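Workshop notebook, 2019-11-26
Basket sort, white table end
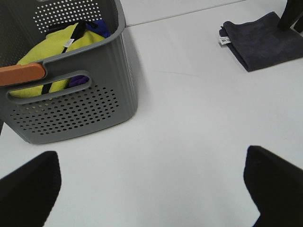

Where I'm up to

Right, so the grey basket finally made it onto the table. It has been living under the bench for so long that I'd stopped seeing it, and every time one of us has wanted a bit of cloth we've pulled from the top and shoved the rest back down. You can guess what that does. The yellow-green piece has taken over nearly the whole thing, and the blue-violet one has been squashed into the back corner behind it. Then there's the black strap over the yellow-green, which goes down toward the handle slot.

I want to write down how I'm sorting this, partly for me and partly for Indrek, who is in next and will otherwise put it all back the way it was (sorry Indrek, but you know you will).

The plan is to take things out one at a time. Strap first! Last time I grabbed a cloth and hauled, and the strap came with it and took half the basket onto the floor. So: find both ends, see if anything is hooked, then lift. After that the yellow-green, then the blue-violet, then whatever is living at the bottom.

Labels

The yellow-green has a little white tag sewn on near the top. I've had a squint at it and the printing is too faint for me to get anything out of it. Not going to guess. If it's from the Jundosance order there should be a matching line in the old binder, and if it's from the Wolde box then we never wrote it down at all, so good luck to us. I'm going to put it in the log as "yellow-green, tag unreadable" and give it a proper number later.

Please don't cut tags off. I know they're annoying and they catch on things, but I lost the better part of a morning in March trying to work out which of two blues was the one we'd already washed, and both of them had been trimmed by somebody being helpful.

Numbers carry on from the last page. Next free one is 3056. If you use it, cross it out here and write the one after it beside it. Paper slips are in the tin, pins are in the lid of the tin.

The basket itself

Still think this is the best of the lot. The rim is good and thick so it doesn't bite into your fingers when it's full, and the rows of little holes in the front mean you can sort of tell what colour is in there before you dig. The handle slot sits a bit above the holes and it's wide enough for my hand in a glove. I had a go with one of the Pikoton bins last winter and went straight back to this. Solid sides, no air, and everything in it came out smelling like a hockey bag.

One grumble. The ribbing on the side collects lint like you wouldn't believe. A dry paintbrush gets it out, the two-inch one, and don't use the good one from the varnish drawer.

The table

Wiped down before starting. There are a few light scuffs on the white that won't shift with a damp cloth and I'm leaving them alone. Somebody (me) once went at a mark with the green scourer and you could see the dull patch from the door. It's a nice surface for this job though, you can spot a loose thread from a mile off, and pale fluff is the only thing that gets away on you.

Folding

Did we ever settle this? I've got a note from ages ago that says "thirds then half" and another one underneath in Indrek's writing that just says "roll". I tried both on the offcuts shelf. Rolled looks lovely for a day and then one gets pulled and they all slump. Thirds then half stays put, but the big pieces end up too fat for the basket and you're pushing them down again.

So for now I'm going with thirds, then half, then stood on edge like files in a drawer. Big pieces at the back, small ones in front, straps in their own bag. If it's a pain, say so on this page and we'll try rolling again.

Straps, while I'm at it. Do them up before they go away if they've got a buckle. Loose ones get wound around four fingers and held with a bit of the Jekadden tape, sticky side out for the first turn so it doesn't leave gunk. The elastic bands we used before went crumbly and I'm still picking bits of them out of drawers.

To do

- new slip for the yellow-green, then check the old binder
- have a proper look at the blue-violet for pulled threads before it goes anywhere
- strap bag needs a drawstring, the old one has had it
- ask Indrek if he still wants the 7 mm cord or if it can go to the giveaway shelf
- lint brush to hang by the table, not in the drawer

Later: Indrek rang to say he does want the cord. He also says rolling is fine if you use a rubber mat between layers. I have my doubts. Mat is on the shopping list anyway, under the pins.

Contact: Indrek Lukoševičius, workshop desk | © 2019 Workshop notebook | Back to top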